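Home | Files | Notes | Changelog | Contact

Last updated May 23, 2020

# Falton: countertop tidying notes

Hi! I'm Joaquín Pereyra and this folder is where I keep everything I've written down about clearing and resetting a living room counter. It started in January as a text file on my desktop, and then Afonso Seixas asked for a copy, and then I had to make it readable, so now it has a README like a proper project.

## What's in here

There are 741 short notes in the main file (`falton_notes.csv`), one per item put away. Each line has the item, where it was, where it ended up, and a comment if I had one. I had 904 to begin with, but a lot of those were the same TV remote moving back and forth between the couch and the cabinet, so I merged them. If you want the remote saga in full, it's in `old/`, help yourself.

The items are what you'd expect in a room where people eat, watch TV and drop things: cups with lids, small bottles, hand towels, paper, boxes, chargers. No furniture, no clothes, no dishes that need a real wash (those belong in Policarpio, my kitchen list, which is a mess at the moment).

## How I name things

I go with the plainest word I can. A cup is a cup even when it's tall and has a lid. I tried splitting them into "tumbler," "travel cup" and "mug" and could never remember which was which two weeks later. Color goes in its own column, lid color too if it's different, and any name written on the cup goes under `label` exactly as it's spelled.

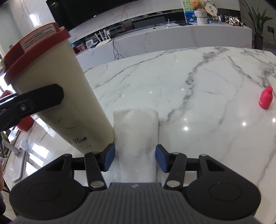
Towels gave me the most trouble. Afonso folds his flat and I roll mine, and for a while we were both just typing "folded," so the column was useless for anybody trying to work out how much space a towel takes up. Now there's `flat`, `rolled` and `other`, and I went back and fixed the old lines as well as I could. Some are still blank. Sorry!

Small bottles get `upright`, `tilted` or `down`. I added this after one rolled off the edge and I spent an evening looking for the cap.

## The order I work in

Paper first, then anything with a lid, then small bottles, towels last so I can wipe the counter with one before it goes to the laundry. Polished stone shows every smear, so I wipe with the light coming in from the side. Things on the long cabinet (router, clock, boxes) stay put unless I'm dusting.

## Known problems

- 6 lines have no place at all, I just wrote "there"
- "box" covers way too much
- Afonso's spellings and mine don't always match

## Using it

Take it, change it, rename everything if you like. Pelerura is the folder with Afonso's version, and he keeps his own column names, so check before you paste the two together.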